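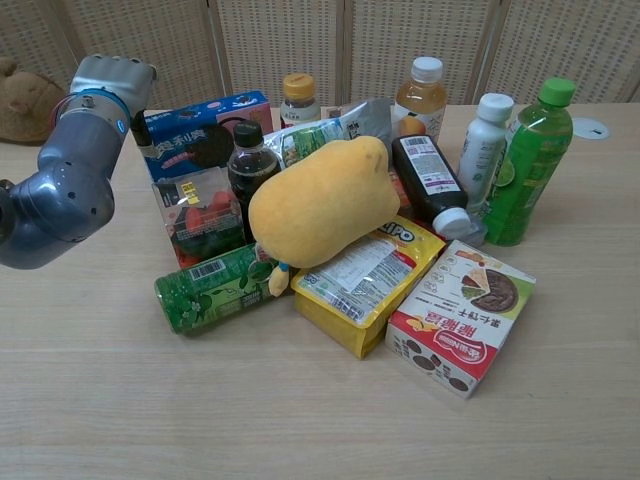 Arm 2 and the clutter set, Wed 3 October, bench in the back lab.

Thread: Clutter clearing task, grasp order and scoring
Board: Student Projects > Manipulation

dzene_d
Posting the first object set for the fall clutter task so the other two teams can comment before we freeze it. Mixed groceries and toys, bottles mostly upright, one lying diagonally. Rules as they stand in the handout: single arm, pile starts in the middle of the table, each object goes to the bin, 15 minutes on the clock, no human contact with the pile after start. A dropped object that stays on the table can be retried. A dropped object that leaves the table is out.

Current planner picks the highest grasp score from the depth map and goes. We ran 20 trials on Monday with the old set (boxes and cans only) and it was fine. I want to know what people think about ordering before I put hours into it.

lundgren_a
Score-greedy will not survive this set. You have a large soft toy lying in the middle with things on every side of it. The segmenter will return it as a big smooth blob with a high score, you close on it, and whatever is in contact moves. Standing bottles go over. Then you have rolling cylinders and the depth map is stale.

Clear the front row first. Canister, pouch, cookie box. Then the uprights from the outside in.

urklow_fan
Disagree with front row first. The canister is on its side. If the fingers touch it off center it rolls toward the front edge and there is nothing there to stop it. I would take the green tea bottle at the far right before anything, it has the most clearance of the uprights and a clean side approach.

lundgren_a
Then approach the canister along its axis from above, jaws across the diameter. It can't roll out of that.

urklow_fan
It can if your yaw estimate is off. Ours was off all of last spring on anything with a printed pattern, and that canister has white flowers all over it.

dzene_d
Yaw comes from the point cloud now, not from RGB. Print does not matter to it. Transparent objects do. The clamshell and the juice are what I expect to lose.

m_iyamu
Clamshell: depth sensor reads through the lid and gives you the red stuff inside, so the top surface comes out too low and you press into the plastic. We had this in March with a salad box. The fix was ugly. Detect the class in RGB, override the height with a fixed value per class. Handout says no per-object models, but a height table is not a model in my reading.

backlund_ylva
It is a model in mine. A table of known heights is prior knowledge about specific objects. If team A brings a table and team B does not, we are comparing tables.

m_iyamu
Every pretrained detector is prior knowledge about specific objects. You are running one.

backlund_ylva
Trained on a public set, same weights for all teams. That was the point of fixing the weights in section 3. I'm not against allowing the table, but then it gets shared and everyone uses the same one.

dzene_d
Shared table works for me. Morenike, can you put yours in the repo under hernusard/config? I'll strip out the objects we don't use.

m_iyamu
Pushed. Units are millimeters. Ignore the entry called "test3".

grark_ops
Question about the bags. The silvery one is crumpled and leaning behind the other stuff. The yellow LIPO pouch is tilted in front. Are these counted as one grasp attempt each or do you allow a pinch and regrasp? With the stock fingers on Grarkar we never got a snack bag on the first close. The film slides.

dzene_d
Regrasp is allowed inside the time limit. Attempts are logged but not scored.

grark_ops
Then attempts should be scored. Otherwise the best strategy is to hammer on the same bag until it comes up.

lundgren_a
The clock already punishes that. One cycle on our arm is long enough that five wasted closes cost you a bottle.

grark_ops
On your arm. Lunde cycles faster than either of ours.

s_granstrom
Lunde team here. We're faster because we don't replan after every pick. On this pile we would have to, so expect the gap to shrink.

On ordering: we ran a contact graph last semester. Segment, build adjacency from the point cloud, pick the object with the fewest neighbors, break ties on grasp score. 126 picks on mixed sets, and the failures were nearly all on objects where the segmenter had merged two things. It does not need any front row or back row rule. Code is under 600 lines and most of that is file handling.

urklow_fan
Adjacency in the image or in 3D? In the image nearly everything in this pile touches something. The white bottle is behind the brown one that's lying down, so a 2D graph calls them neighbors whatever the gap is.

s_granstrom
3D, with a distance threshold. Occlusion is still a problem because you only get the visible side. We treat unknown volume as occupied, so things at the back get picked late. For the Oreo box with the clamshell in front of it, that is the behavior you want anyway.

lundgren_a
It will put the plush last or close to it. Fine by me.

urklow_fan
Cap geometry is still unaddressed. If the planner goes for the caps on the uprights you get a grip on a few millimeters of plastic with a full bottle under it.

dzene_d
Minimum jaw overlap is a parameter. Currently 15 mm. I can raise it but then the small bottle with the yellow cap may have no valid grasps with the others crowding it.

urklow_fan
Leave it until its neighbors are gone and recompute. Works with Solveig's graph.

dzene_d
OK. Summary so far:
- shared height table, in the repo
- contact graph as the baseline planner, teams may replace it
- regrasp allowed, attempts logged
- scoring of attempts still open

backlund_ylva
Please also fix the start layout. "Pile in the middle" is not repeatable. A taped outline plus a reference picture from overhead would do.

grark_ops
Seconded. And I still want attempts scored. Proposal: first three closes per object free, minus one point for each after that.

m_iyamu
Who decides which object a failed close was aimed at? The planner's own log?

grark_ops
The log, yes. Target ID is already written at plan time.

m_iyamu
IDs change after every resegmentation. You would need tracking between cycles and none of us has that working.

s_granstrom
We have it half working. Not in a state I would score people with.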